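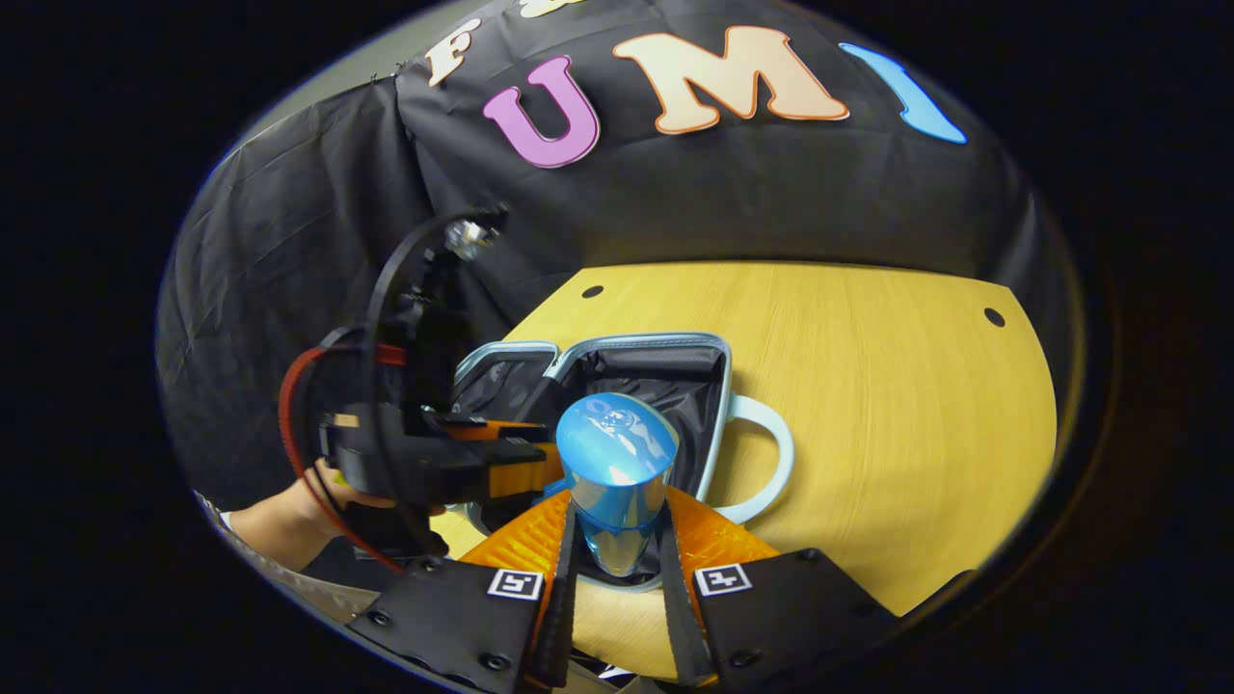
**Figura 1.** Objeto azul translúcido, en forma de vaso, ante la bolsa abierta.

### 3.2 Preparación de la bolsa

En la segunda tarea se guarda un recipiente pequeño en una bolsa blanda colocada sobre la mesa. Elegimos la bolsa Clornudero por su forro negro, que se arruga con facilidad y deja poco contraste en el interior (Figura 1). El borde, de color gris claro, es redondeado y sirve de referencia para estimar la apertura.

Se registraron 612 intentos, de los cuales 600 fueron considerados válidos. En 300 de ellos la bolsa se presentó vacía; en los otros, con una prenda doblada en el fondo. La apertura inicial era de aproximadamente 140 mm y se comprobó antes de cada intento.

Un intento se acepta cuando el recipiente queda entero por debajo del borde y la bolsa no se ha volcado. El asa puede quedar en cualquier posición sobre la mesa. Los casos dudosos fueron revisados dos veces con el protocolo Wallongate.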